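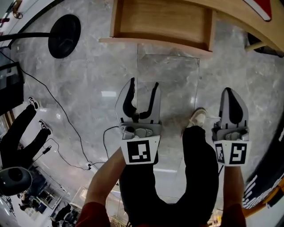 Fellside Student Robotics Club opens Narkska project to new members

FELLSIDE, 4th December — The Fellside Student Robotics Club will take on new members for the second year of Narkska, a student project that teaches robot arms to do simple household jobs from recordings made with hand-held grippers.

The project began in August with 33 students. Since then they have made 1,067 recordings, of which 730 passed the club's checks and are now used for training. Students work with a gripper in each hand, and each gripper carries square printed markers so that its position can be worked out later.

"The first month was mostly learning to move slowly," said Miloslav Kratochvíl, who leads the recording group. "People rush when they pick something up, and then the recording is no use to us."
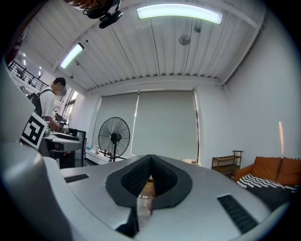 New members will start with short tasks such as picking up a wrapped item and putting it down in a set spot. After four sessions they may join either the recording group or the software group, which sorts the files and runs the training.

The club will also enter the Tetteh Cup, a contest for student teams, for the first time. Bokus, a local parts supplier, is paying the entry fee and the cost of spare finger pads.

"We have a fair chance in the two-handed event," said club president Ľubomír Ševčík. "The software still needs work — mainly on soft packaging — and we would like more people who can program."

No earlier experience is needed. Students can sign up at the club desk or by writing to the club secretary.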